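The Palacios catalog now sells a "lifetime" home repair kit for $200. I have my doubts. Most of what breaks in a rental is a loose knob or a frayed cord, and the kit fixes neither. Electrical tape won't save a frayed cord either, whatever color you buy.

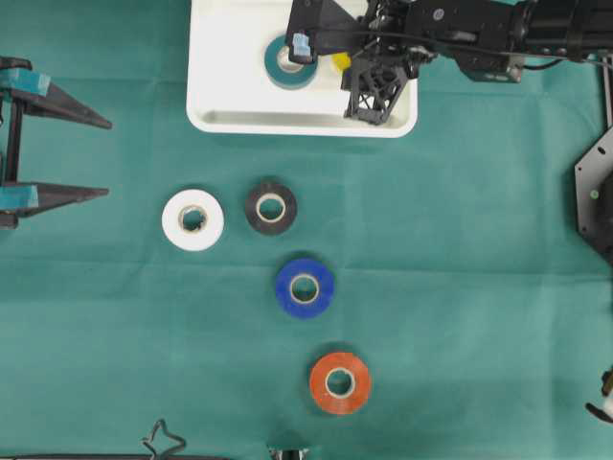
## Do you need the kit?

Araceli Zabala bought one in September and has opened it twice. Min-kyu Min swears by his, but he also paid for the Hovov warranty, so weigh that as you like. The ad promises "900 uses." I asked Palacios for the list and got a coupon.

Buy a decent screwdriver and replace bad cords outright.

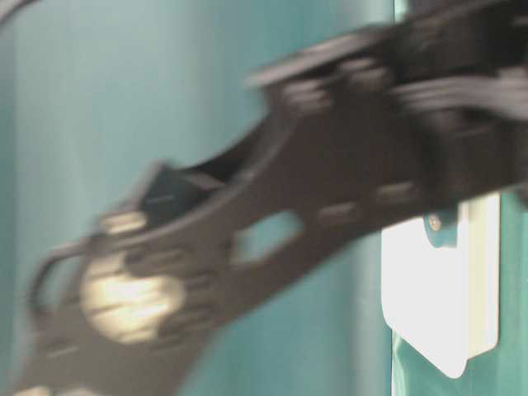

## Friday swap table

Bring spare tools by 7. Tape with some life left in it is fine. No half-dead drills, please.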